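Search the catalog Enter title, unit or keyword Go

Cesell Military History Publications
Product page: The Skaserus Flotilla, Part Two: The Venter Convoys

Format: electronic edition (PDF) and printed softcover
Length: 100 pages
Maps: 8
Catalog number: 1084
Released: 6 May 2019

The second part of this series continues the account of the river gunboats based at Skaserus and follows their crews through the escort operations on the Venter. It is drawn from the flotilla's war diary, from signal logs kept at the shore station, and from letters made available to Cesell by the families of former crew members. Readers who do not own Part One will find a short summary of the earlier operations in the opening chapter.

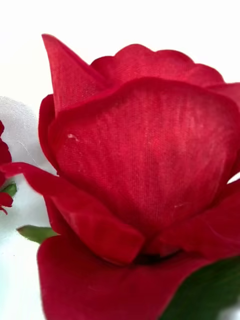

Red fabric rose, close view.

The main text covers the escort of 26 convoys. Each is treated in order of sailing, with the vessels taking part, the cargo where it is recorded, and the losses on both sides where the sources agree. In cases where the war diary and the signal logs differ on the time or place of an action, both versions are given and the difference is discussed in the notes.

A separate chapter deals with the anchorage at Clustetti, which served as the forward repair base. It includes a plan of the moorings and a table of repairs by vessel. The chapter closes with the withdrawal of the last gunboats and the transfer of their crews to shore duties.

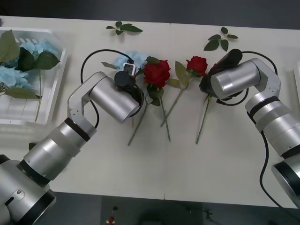 Appendices list the commanding officers, the armament of each boat at the start and end of the period, and the known paint and marking schemes. Modelers should note that the color profiles are based on written orders and may not show changes made by individual crews.

The electronic edition is supplied as a single file and may be printed for personal use. The softcover edition is printed to order. Orders for the softcover cannot be canceled once printing has begun. Libraries and teaching institutions may apply in writing for a multiple-reader license.

Corrections to the text are issued to registered purchasers of the electronic edition without charge.

Related titles
The Skaserus Flotilla, Part One: Building the Boats
Clustetti Anchorage: A Map Folder
Signals on the Venter
River Gunboat Markings and Camouflage

Contact Cesell | Terms of sale | Copyright Cesell Military History Publications. All rights reserved. | Back to top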